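Reheating Food in Shared Student Kitchens
Project report, Food and Consumer Studies, second year

1. Introduction

Most students in halls cook in bulk at least once a week and eat the leftovers over the next few days. The microwave is the appliance they use most, and it is also the one they get the least guidance on. Our group wanted to find out how students in Luvel and Paracha, two halls on the same site, reheat their food, and how evenly the food is heated when they follow their usual routine.

The project had two parts. The first was a short questionnaire. The second was a set of heating tests done in the teaching kitchen in June, after the exam period.

2. Background

A microwave oven heats food mainly by acting on the water in it. The waves do not reach the centre of a thick portion, so the middle is warmed by heat passing inwards from the outer layers. This takes time, and it is why packet instructions usually include a standing time.

The waves also form a pattern inside the oven, with stronger and weaker areas. A turntable moves the food through this pattern, but the exact centre of the turntable stays where it is. If the centre is a weak area, food placed there can stay cool while the edges are too hot to eat.

Layered foods are harder to heat well than soups or stews. Bread holds little water and turns tough quickly. Salad leaves hold a lot of water and wilt. A filling between two pieces of bread is partly shielded by them and cannot be stirred.

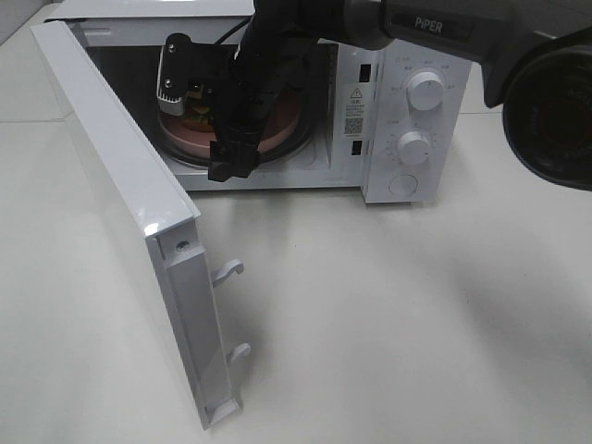 Figure 1. Layered food on a round plate, on the glass turntable of a countertop microwave with the door open.

3. Method

The questionnaire had 23 questions and was sent to residents of both halls through the Wodano noticeboard. It asked what people reheated, what power setting they used, whether they stirred or turned the food, and whether they let it stand.

For the heating tests we used three foods: cooked rice, vegetable stew and a filled roll. Each portion was chilled overnight and weighed before heating. We measured the temperature with a probe at the centre and at two points near the edge. Each food was heated at full power and at half power, once in the middle of the turntable and once near the rim. The half power tests were given twice the time.

We had planned to include a fourth food, lasagne, but the portions from the Moder canteen varied too much in thickness and we dropped it.

4. Results

Nearly everyone who answered the questionnaire used full power for everything. Several did not know that their oven had other settings. Stirring was common for soup and pasta but less so for rice. Few people left food to stand, and the usual reason given was being hungry.

In the tests, the stew heated most evenly, and stirring it once halfway through removed most of the difference between edge and centre. The rice had dry patches near the edge at full power. A spoonful of water and a loose cover helped with this. The filled roll gave the poorest results. At full power the bread was hard at the edges before the filling was warm. At half power the bread stayed softer, although the leaves inside had still gone limp.

Moving the portion from the middle to the rim made a clear difference for the rice and the roll, and little difference for the stew.

5. Discussion

Our results agree with the general advice in the textbooks. The difficulty is that the advice is not followed. A sheet of instructions next to the microwave might help, but residents told us that the notices already in the kitchens are ignored.

There were some weak points in our work. We used only one oven, and other models may have a different pattern. The probe was slow to settle, so the edge readings may be a little low. The people who chose to answer may also be more interested in cooking than other residents.

6. Further work

We would like to repeat the rice tests with shallow and deep containers, and to compare a loose lid with a damp paper towel. The lasagne tests could be done with portions cut to one thickness in the teaching kitchen. The questionnaire should be shortened, as many people left the last page blank.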